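Thursday, bench notes, block set / pink triangle tray

Started late, Gleice had the key. Surface wiped down first, the marble top shows every crumb and smear.

Plan for today was stacking on the triangle only, no loose towers on the table. Valquíria wants the little blocks kept to the tray so heights compare with what we did in June. Fine by me.

Order of colors is still an argument. Welington says yellow on the bottom, teal on top. I had teal by itself near a corner to see how much room is left over. Plenty.

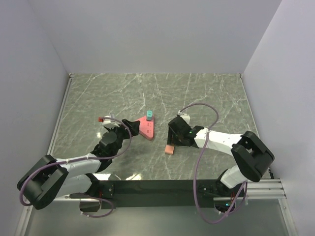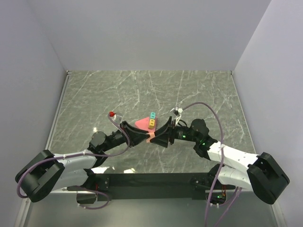

Did 3 rounds. Apex toward the near edge is easier to line up, keep that as the start position and mark it in the sheet. Asked Zulmira for thin tape to put on the table, she has some left from the Gometti job.

Block weights still missing!! Parviz has the small scale, get it back before lunch. Want to know if the colors differ or if its just the batch. Set is logged as 403, spare set is 622, don't mix them in one bag again please.

Also the printing on the tray: check wether it rubs off with the Cukeo cleaner before anyone uses it on the whole thing. Test on the underside.

To do
- scale from Parviz
- tape
- second tray, ask Valquíria
- new bags, the 70 mm ones are too tight

Left the tray out for Welington, he goes on at 2.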